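Subject: Re: [cards] Dealer's choice, and whether we still need the cap

Josée Carrier wrote in February:

> I would like the pot limit put back to 80 chips for the home game.
> Last time I folded a perfectly good two pair because Colin pushed
> in everything he had, and I think he had not looked at his cards.

I had looked at one of them. It was a seven and I liked its attitude.

On the cap itself I'm fairly easy. We dropped it when we moved from Wysocka's rules to the Turis sheet, which says 100 a hand and then, two lines down, says there is no limit. 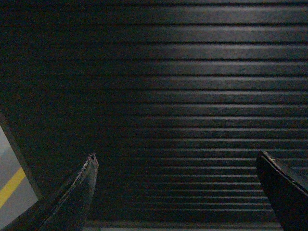
My reading is that whoever typed it up was also losing at the time. If people want 80 back, fine, but then the antes have to come down too, or we'll hit the ceiling before the draw and the second round of betting becomes a formality, like the minutes.

Dealer's choice is the bigger headache. We had 7 variants on the go last time and I could explain three. 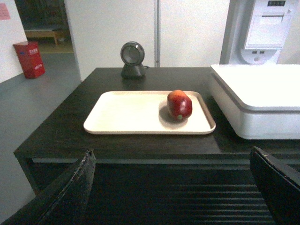

Lowball is all right provided we settle whether the ace is low and whether straights count against you. I've played it both ways in the same evening, at the same table, and lost money under each system.

Anything with wild cards I would ban outright. Five of a kind should not be possible in a decent household.

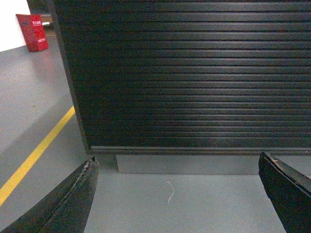 The Taltitz lot let the dealer name the game before the ante goes in, and anyone who dislikes it sits the hand out for nothing. I'd copy that. It would also let me get up for a sandwich during Omaha.

For the record, the running total has me down 631 chips since we started keeping one. I mention it only so that you know my advice on betting comes from experience.
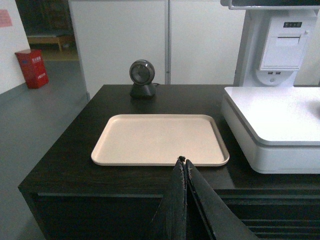

Josée Carrier has since told me off-list that 80 is her final offer, that the ace should always be low, and that anyone raising without looking at their cards should have to pay double.

I can live with the first two.

Colin Ellwood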